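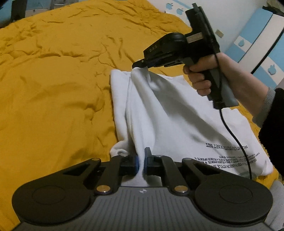 4.2 Folding on soft surfaces

Most published work on the care of clothing in the home takes the table as its starting point. A table is flat, firm and of a known height, and a garment laid on it keeps the outline it is given. The households in the Stulley sample did much of their folding elsewhere. Of the 743 folding episodes logged, the largest group took place on a made bed, with the top cover left in place. Kitchen tables came next, followed by sofas and the tops of washing machines. This section deals with the bed, and with the ways in which a soft, uneven surface changes the work.

The choice of the bed was mostly a matter of space. In the Stulley apartments the bed is the only clear surface large enough to hold an adult garment with the sleeves spread out. It is also close to the drawers and closets where clothing is put away. Several respondents wrote in their logs that they disliked folding on the bed but did so in order to avoid carrying a finished stack through the home. In the Rocha sample, where kitchens are larger, the bed was used less for shirts and towels but remained the usual place for heavy tops and bed linens.

4.2.1 The surface

A comforter differs from a table in three respects that matter for folding. It gives under pressure, so that a hand pressing a crease into a sleeve also presses a hollow into the filling. It grips the cloth, particularly where both the cover and the garment have a brushed face. Finally, it has creases of its own. Where a garment was laid over a ridge in the comforter, the ridge tended to show through thin knits, and some respondents took it for a wrinkle in the garment and tried to smooth it out.

Households handled this in different ways. Some pulled the cover tight before starting, others laid a bath towel over it, and a good number did neither. The logs from the Fitura diary booklets suggest that preparing the surface was linked to the size of the load. For a full basket, respondents more often took a moment to straighten the bed. For one or two garments they worked on the comforter as they found it. The comforter in Figure 4 is of the second kind, with creases and wrinkles across it.

4.2.2 Lifting and laying down

The step that varied most between garments was the lift. Thin T-shirts were usually dragged across the bed into position and folded without leaving the surface. Sweatshirts were handled differently. Their weight and the grip of the comforter made dragging slow, and a dragged sweatshirt tended to bring the cover along with it. Respondents therefore lifted part of the garment clear, let it hang, and laid it down again in line with the rest.

Figure 4. A white sweatshirt on a mustard-yellow comforter, held at two places and raised into a ridge. A ribbed cuff and several lines of black print are visible.

Where the cloth is held in two places, as in Figure 4, it forms a tall ridge between them and slopes away on both sides. The ridge is useful to the person folding. It shows the line along which the garment will bend if it is lowered, and this line can be moved by shifting either hold before the cloth is let go. Respondents in both samples described the same approach in their own terms, most often as "finding the middle" or "picking up the line." A single hold gives no such line. The cloth drops from it in a cone, and the lower parts gather underneath where they cannot be seen.

The distance between the two holds also matters. When they are close together, the ridge is short and the remainder of the garment stays on the bed in whatever shape it had before. When they are far apart, the cloth between them is drawn straight and most small wrinkles go with it, but the sleeves are more likely to be pulled across the body. Sleeves were the most common reason given in the logs for starting a fold again. A cuff that has slipped under the body of a sweatshirt makes a lump in the finished stack, and on a comforter the lump is hard to notice until the stack is picked up.

4.2.3 Print and orientation

Printed garments were folded with more attention to direction than plain ones. Respondents were asked which way up the garment lay when they began and whether they turned it. Many first met the print upside down, with the neck toward them or to one side, and only some turned the garment before folding. The print on the sweatshirt in Figure 4, which includes the words "FASHION STYLE," is upside down from the viewpoint of the figure.

Two habits can be told apart. In the first, the garment was turned so that the print faced up and read correctly, then turned again, face down, for the sleeves to be brought in. In the second, the print was used only as a marker for the front, and its direction was left until the garment went into the drawer. The second habit was more common among respondents who stored clothing in stacks on a shelf. Those who filed garments upright, as the Bomovero drawer units in the Rocha apartments encourage, tended to want the print on the outer face and planned for it from the start.

Print also served as a rough guide to the center. Respondents used the middle of a line of text to judge where to fold, although this worked poorly when the print was set to one side of the chest. On plain garments the collar took the same role – and on the bed, where the collar often sinks into the cover, it was a less certain guide than on a table.

4.2.4 Limits of the observations

The logs record what respondents chose to write down, and short folding episodes are probably underreported. A single sweatshirt folded on a Friday evening before bed may not have seemed worth an entry. The material of the comforter was not recorded in the Stulley sample, so the grip of the cover is known only from written remarks. Section 4.3 turns to the sofa, where the same garments were folded on a narrower surface and often across the lap.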